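Filed under: Everyday Gripes & Small Pleasures
5 min read

I want to talk about breakfast, or more exactly about how breakfast stopped being a meal and turned into a thing you drink while looking for your keys.

I grew up in a house where you sat down in the morning. It wasn't fancy (toast, an egg if there was time, juice in those little glasses with the lemons painted on them) but you sat, and you stayed sitting until you were done. When I moved out I kept it up for maybe a month. Then I got a job with a long bus ride and started eating a banana at the stop, and that was pretty much that for eleven years.

What got me thinking about all this was Clostis, the lunch counter near my office. They took out their tables in July. All of them! There's a shelf along the window now where you can stand, and a cooler the length of the wall, and the cooler is nothing but drinks. Green ones, pink ones, something gray with seeds in it. I asked what happened to the egg sandwich and the kid at the register told me people weren't buying it in the morning, they wanted something they could take with them. He was very nice about it. I bought a drink called Sunrise for more than the egg sandwich used to cost and was hungry again by ten.

I know how this sounds. I'm a person with a bus pass complaining about juice. But I think we've let one idea creep in without anyone voting on it, the idea that sitting down to eat is lost time and should be squeezed as small as it'll go. My phone suggested I try an app called Dendutov that tells you how many minutes you "spent" on meals each week. I lasted 4 days with it. It told me I'd spent 143 minutes and put a sad orange bar next to the number, and I remember thinking, wait, I liked those minutes. One of them had pancakes in it. Why is the bar sad?

The bit where people usually jump in is money and kids and shift work, and sure, fair enough. If you start at five in the morning you are not laying out a tablecloth, and I'm not going to tell a parent of three that what they need is more sitting. I've had weeks where a bottle of something orange from the gas station was the best I could do, and I was grateful for it. I still think an awful lot of us are rushing out of habit. I timed myself once. From alarm to door I had 56 minutes, and a good chunk of that went to lying in bed reading about other people's kitchens.

So this summer I've been sitting down again. The rules are loose: a plate, a chair, no phone. Some mornings the plate has a cold slice of pizza on it and I count that as a win. I walk over to Butkienė, the bakery on the hill, when I'm up early enough, and get the dark rye with caraway. They slice it too thick for my toaster so I do it in the pan with butter, and now I prefer it that way and feel a bit smug about it. The walk is good too. There's a dog on that street who has started to expect me.

Juice I've gone back and forth on. I do love it, I'm an orange juice person to my bones, and for a while I was buying the big jug of Rumis every week and going through it standing at the open fridge like a raccoon. I've since poured it into a glass and put the glass on the table, and I swear it tastes better. My sister says that's all in my head. Okay, but so is breakfast, mostly! The calories don't care where I sit. I do.
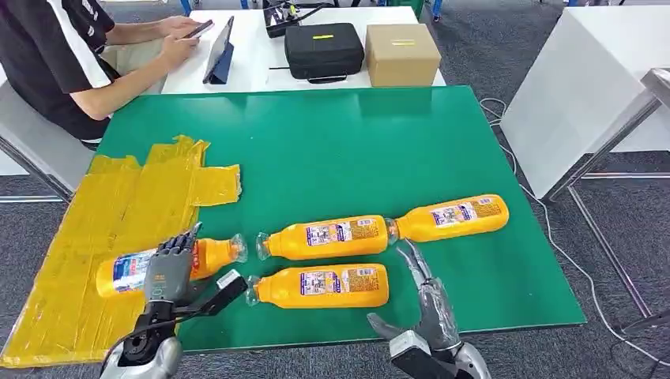
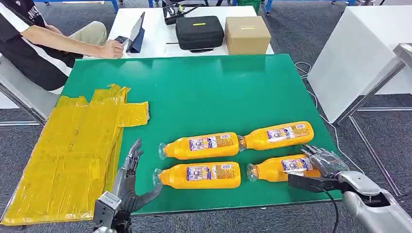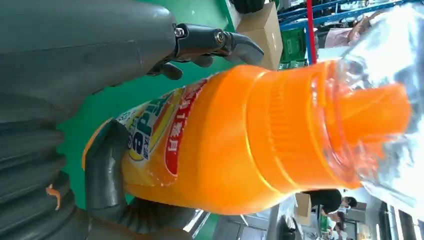 Orange plastic bottles, every one of them on its side.

One last thing about Clostis, in case anyone from there reads this. I'm not asking for all the tables back. Two would do it, by the window, where the shelf is. Put the egg sandwich on the board for a couple of weeks and see who shows up. I'll be there before the 8:10 bus, and I'll even buy a Sunrise to go with it.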